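Moving a small web API from Windows to Linux without losing a weekend

Last updated: September
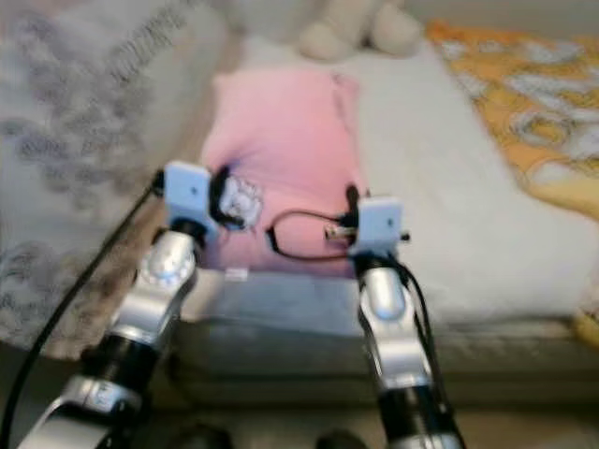

Two arms and a pink cloth.

These notes cover Zenel, a modest web API that had lived on a Windows box for years and now runs on Linux. It has 31 endpoints, one database and a config file older than some of its users. If yours is much bigger, the steps are the same but you will need more tea.

1. Find the paths

Search the whole project for backslashes. I was confident we had none. We had 40, nine of them in a class called PathHelper. Swap each one for Path.Combine and run the tests after every few files.

2. Check your capitals

Linux thinks Settings.json and settings.json are two different files, and it is quite firm about it. Rename everything to lower case in one commit and put nothing else in that commit. If Git on Windows ignores the rename, use git mv to a silly name first, then to the proper one.

3. Move the secrets out

Anything in the registry has to go. We put ours in environment variables, with a double underscore between section and key:

Database__Host=yensuk
Database__Timeout=90

Yensuk is our database server. The timeout is in seconds and was chosen by somebody who had clearly been hurt before.

4. Publish it

dotnet publish -c Release -r linux-x64 --self-contained false

Copy the output folder to the server. Ours is called Drelirum, and I would like it noted that I voted against that.

5. Make it a service

Write a systemd unit with Restart=always and RestartSec=10. Set WorkingDirectory as well, or the app will look for its config somewhere creative. Then:

sudo systemctl daemon-reload
sudo systemctl enable --now zenel

6. Look at the dates

Time zones and cultures come from the machine, so set both explicitly in code. We skipped this on our Fletberg test site and every invoice came out in American format - 120 of them, all very polite about it.

Leave the old server switched on for a fortnight with its logging turned up. Ours was still getting requests from a scheduled task on a PC under a desk in accounts.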